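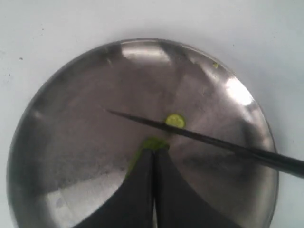
One member wanted it on record before the agenda was even read that the playoff win over Gronis was the best night of football she has seen in that building, and that she would sit through it again tomorrow, overtime and all. Nobody argued! The chair let the applause run and then called the meeting to order.

Uscombe Indoor Football Supporters Club
Minutes, general meeting, Aug 16, 2025

1. Minutes of the last meeting
Read and approved with one correction: the March scrimmage was against Lie, not Osteck.

2. Season review
What a year. The team goes into the league final having won 4 straight, and the defense has been a joy to watch, especially down by the boards where the crowd is practically part of the play. Several members spoke about the goal line stand in the third quarter against Gronis, and there was a long (and very happy) detour about whether the ball was tipped before the interception. Left unresolved.

3. The final at Osteck
The club has been given an allotment of 1000 tickets, all in the two end sections behind the visiting bench. Sales open to members first, then to everyone else at the arena window. Limit of 4 per member. A request to raise the limit for families was discussed and put to a vote; it failed, but anyone with kids in the youth league may ask for extras if there are any left on the last day of sales.

4. Buses
We have 14 buses reserved and could fill every one of them, judging by the mood in the room. They leave from the north lot. Seats must be paid for when the game ticket is picked up. Two of the buses will be quiet buses on the way home, and the drum line has promised (cheerfully) to stay off both.

The Osteck arena does not allow drums larger than a snare, or any flag on a rigid pole. Cowbells are fine. This got the second biggest cheer of the meeting.

5. Watch party
For those staying home, the arena will open the main floor and show the final on the scoreboard screens. Free entry, doors one hour before kickoff. The Lie supporters have asked if they can come and cheer for us, which is a wonderful thing after the season we had with them, and the answer is yes, please do!

6. Colors
Motion to ask all traveling fans to wear white. Amended to "white or green" after some spirited talk from the green side. Passed as amended.

7. Other business
The fight song has a second verse that hardly anyone knows. Lyric sheets to be handed out on the buses.
A member asked about season tickets for next year. Prices are not set yet. Carried over.
Lost after the Gronis game: one child's green jacket, one thermos lid. Check with the arena office.

Next meeting to be held the week after the final, win or lose. Adjourned with the first verse of the fight song.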